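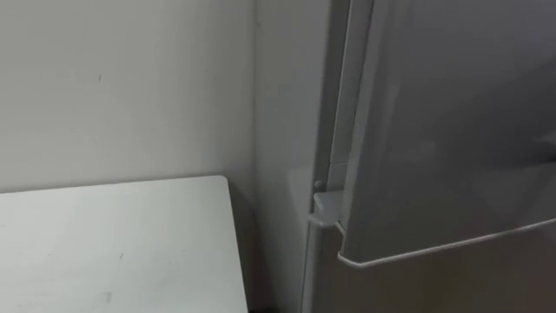 Fig. 1 – Table and fridge side by side, with the gap between them.

Section 4: Setting up the drinks corner

I'm Virgil Pană and I've put together more of these corners at Brurkelstead than I care to remember, so this section is simply how I do it. You'll need the Temel fridge sheet, a damp cloth and a spare pair of hands for the lifting.

1. Push the fridge into the corner first, then bring the table up next to it. Leave a narrow gap between the two – don't jam them together, or you'll be scraping the table every time you want to clean down there.

2. Wipe the tabletop with the cloth and let it dry. A pale top shows every little smudge, and I always go over mine twice (old tea is a pain once it's set).

3. Plug the fridge in and leave it shut until the sheet says it's ready. Go and have a cuppa!

Note: The Grivham table has adjustable feet. Half a turn at a time is plenty.

4. Try the table with one bottle before you load up. I use a 500 ml one, stood upright near the end of the table, and give the top a gentle press on the far side. If the bottle wobbles, go back to the feet.

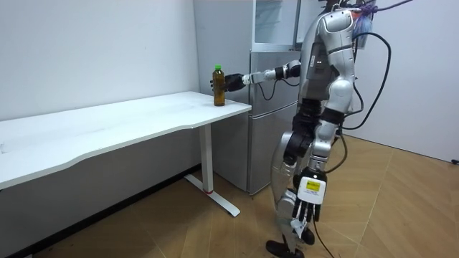 Fig. 2 – Brown bottle with a green cap, upright near the right-hand end of the desktop.

5. Check the cap is done up properly before the bottle goes anywhere near the fridge. I once skipped this with a full bottle of Ciobanu iced tea and spent my lunch hour mopping out the salad drawer.

6. Load the heavy bottles low down and keep the door shelves for the light stuff. Leave a bit of space at the back so the air can get round.

Caution: Don't lean on the open door while you're loading. It's tempting, I know, but the hinges won't thank you.

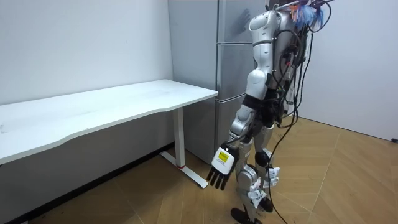

Fig. 3 – Desk and tall stainless steel fridge on the parquet.

7. Look after the floor. If you've got parquet like ours, lift the fridge or slide it on an old blanket – never drag it. Mop up drips straight away.

8. Give it all 10 minutes with the door closed, then listen. A low hum is fine. A rattle usually means something's touching the wall, so ease the fridge forward a touch and listen again.

Note: I redo steps 2 and 7 every October, when the corner gets its big clean. Shelf fitting is in Section 5.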